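Section 4: Putting the Jostness reading lamp together and getting it in the right spot

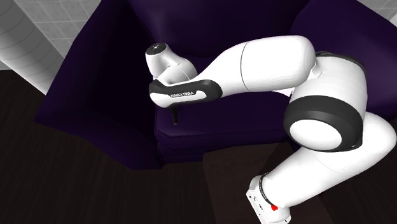 Before you open the box, work out where the lamp is going to live, because once the base is filled you won't fancy shifting it. I've now put together three of these (mine, my sister's, and one for Odair Pacheco down the road, who bought his after sitting under mine for an evening) and the first one I built in the hall like a fool and then had to drag it through two doorways. Build it next to the chair! A big upholstered armchair like the dark purple one is just the sort of seat the Jostness suits, as the arm of the lamp is long enough to come in over the side and put the light down on the seat cushion where your book will be. A little dining chair or a stool is a different matter and I'd look at the shorter Hakura for that.

What you need

The small hex key from the bag, a cross-head screwdriver, a jug, a tape measure and a bag of dry play sand. The sand isn't in the box. The leaflet says this in tiny print on the back page and I missed it both times.

Filling the base

1. Turn the base upside down on an old towel. The rubber bung is under the paper sticker, so peel that off first.

2. Work the bung out with your thumbs. Don't go at it with the screwdriver, I split one that way and had to write off for another.

3. Roll up a bit of card for a funnel and pour the sand in from the jug. Stop and give it a shake every so often so it settles. Mine took nearly the whole bag.

4. Push the bung back in until it clicks, then turn the base the right way up. It's a fair weight now, so bend your knees.

Note: Welington Araújo used water in his and it was fine until January, when it wept all over the carpet. Stick with sand.

Fitting the pole

5. Feed the flex up through the lower pole before you screw anything together. There's a loop of string already inside; tie the flex to that and pull gently from the top.

6. Screw the lower pole into the base by hand, clockwise, until it stops. Nip it up with the hex key, a quarter turn and no more.

7. Slide the upper pole in and line up the two dots. If the dots won't meet you've got the pole upside down.

8. Tighten the collar. The top of the pole ought to be 118 cm off the floor. If it's much short of that, the upper pole hasn't gone all the way home.

Caution: keep the plug out of the wall for all of this. I know, I know, but you do want to see if it works, and the bare end of the flex is live the moment you plug in.

Fitting the arm and shade

9. Hook the arm on to the pole with the Stollier bracket (that's the grey one with the spring). The spring goes towards the pole. It'll feel wrong and too tight, and it's meant to.

10. Push the flex into the connector block, brown to L and blue to N, and do up both little screws. Give each wire a tug. If one comes out, start that one again.

11. Snap the cover over the block. It has to sit flat all the way round.

12. Screw the shade on and put the bulb in. I use an 8 watt LED, the warm sort, which gives off roughly 700 lumens and is plenty for a paperback. The 900 lumen one fits as well but I found it glared off shiny pages.

If you aren't happy wiring a connector, get someone who is. Ehab Tawfik at the repair café did my sister's in the time it took her to get the teas in.

Setting the height and angle

13. Sit down in the chair as you would to read, slouch and all, with a book open in your lap.

14. Get somebody else to swing the arm over. You want the shade a little behind your shoulder and off to one side, left if you're right-handed.

15. Lower it until you can't see the bulb when you look up from the page, then lock the side knob.

16. Now stand up. If you bang your head, swing the whole thing back a hand's width and try again.

Note: high-backed chairs throw a shadow if the lamp is straight behind you. Move the base forward until it's level with the chair's arm and the shadow goes.

If the arm droops

New springs are a bit lazy for the first week. Tighten the side knob each evening and it mostly sorts itself out. If it's still sinking after that, take the Grīnberga shade off (if you bought the heavy glass one, as I did, for looks) and put the paper one back on. The replacement spring kit is on page two of the parts list and comes with its own screws, so keep the old ones out of the way or you'll mix them up.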